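Print this article | E-mail to a friend

The second life of everyday dishes

When the dish factory in Lestbridge closed, most of its stock went out the back door in boxes. Thérèse Kennedy bought 32 of them for the price of a used bicycle. She now runs a lending shelf on Mill Street, where people borrow plates and bowls for weddings, wakes and school suppers and bring them back washed.
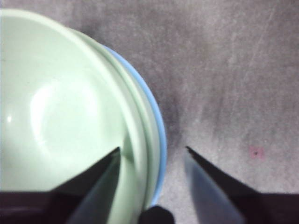 Pale green over light blue.

The shelf opened in July with 212 pieces. Borrowers pay nothing for the first 25 and a small fee after that. Breakage has been low. Kennedy writes each chip in a ledger and does not charge for it.

Fabian Zaugg borrowed bowls for his mother's birthday, a soup lunch for 45 people. He had priced paper ones first. "They go soft with hot soup," he said. "And then you have two bags of trash."
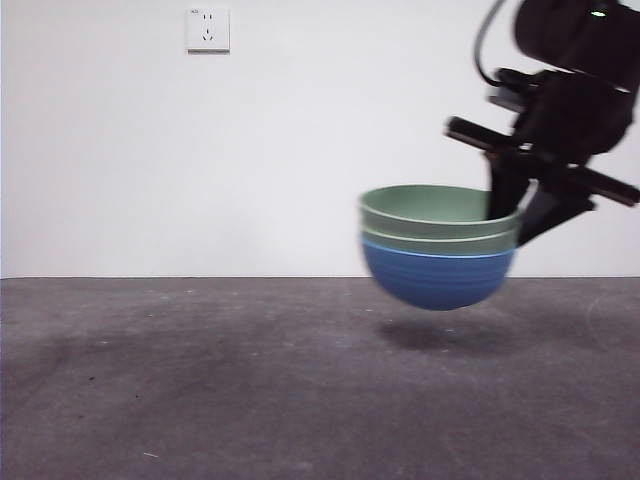 Storage is the hard part. Bowls that nest take up little room, but the old factory made several shapes that do not, and those sit in Kennedy's hallway. She has asked the town for the use of a dry room behind the library. An answer is due before winter.

Until then the hours are short, from 4 p.m. to 6 p.m., and borrowers should bring their own boxes.

Sign up for our newsletter. This site uses cookies. Accept | Settings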